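Open Day at Civska Draws a Crowd for Kitchen Robots

Posted February 22, 2025

I got to the Civska open day a little after ten this morning and there was already a line out the door and down past the bike racks. For robots that work in a kitchen! I'd figured on a quiet hour and a free coffee. By lunchtime the front desk told me they'd handed out over 700 wristbands, and the coffee was long gone.

If you don't know Civska, it's the automation lab that moved into the old Vondus carpet warehouse on the canal side of town. They've been there a couple of years without making much noise, and this was the first time they'd let the public past the lobby. The main draw was a project called Rano, which is all about teaching two-armed robots to do kitchen chores. Cutting, rinsing, moving things from a board to a rack, that sort of work.

Half of the demonstrations were on real machines behind a rope, and the other half ran in simulation on big screens along the back wall. I spent way more time at the screens than I planned to. There were fewer people there, for one thing, and the engineers on that side were happy to talk your ear off (one of them drew me a diagram on the back of my parking ticket, which I still have to pay).

The way they explained it, the simulated kitchen is where a new skill gets tried first. Somebody builds a counter, a sink, a cutting board and a few bits of food in software, and then the arms get to practice. If it goes badly you reset it and start over, and there's no tomato on the ceiling. Each visitor session ran 40 minutes, and in ours we got to pick which task came up next from a list. My group kept voting for the cutting board ones. I wanted the sink, but I was outvoted by a family of five.
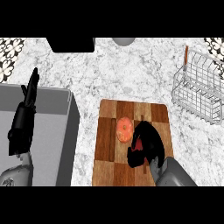 So does practice in a simulated kitchen carry over to a real one? Some of it does, and the team said the moves that depend on reaching and lining things up carry over best, while anything soft or slippery usually needs more work on the real arms.

You could see what they meant over at the rope. The real pair of arms had a go at putting plates in a rack, and it was slow but pretty smooth. Then they brought out a peeled peach. I won't go on about the peach. The crowd loved it, though, and a little kid next to me asked very loudly if the robot was going to get in trouble.

There was also a driving station, and this is what most people were lining up for. You sit down, take hold of two handles, and the arms on the screen follow what your hands do. I waited 36 minutes for my turn and I'd do it again. It's a lot harder than it looks! I kept reaching too far and then overcorrecting, and I knocked a cup clean off the counter twice. The woman after me had never tried it either and she was a natural, so I guess I can't blame the handles.

Upstairs was calmer. Nyaga, the small firm that makes the training software for Rano, had a couple of tables with laptops where you could build your own kitchen layout and drop the arms into it. The list of props had 155 items on it, everything from ladles to a butter dish, and people were getting very competitive about it. I built something close to my own kitchen and found out that a robot would hate cooking there as much as I do. The corner by my fridge is just no good for anybody with elbows.

I did ask when any of this might show up in a regular home, and I got a careful answer. They're looking at canteens and big prep kitchens first, where the counters are always the same height and things get put back in the same place every night. Homes are messier. One of the Nyaga folks has a trial coming up in a school canteen across the river and seemed more nervous about the lunch rush than about the robots.

A few practical things if you missed it. Parking was a mess - take the bus if you can, the stop is right across from the loading dock. The stairs to the Nyaga room are steep, but there's an elevator behind the front desk that I only noticed on my way out. And bring a snack, because the food truck sold out of everything but pickles.

Civska says it will hold a second open day in March, again free, with the same screens and driving station and a longer slot for the real arms. Sign-up will be at the front desk and on their website once they've settled on a date. I've already asked them to put me down for the sink.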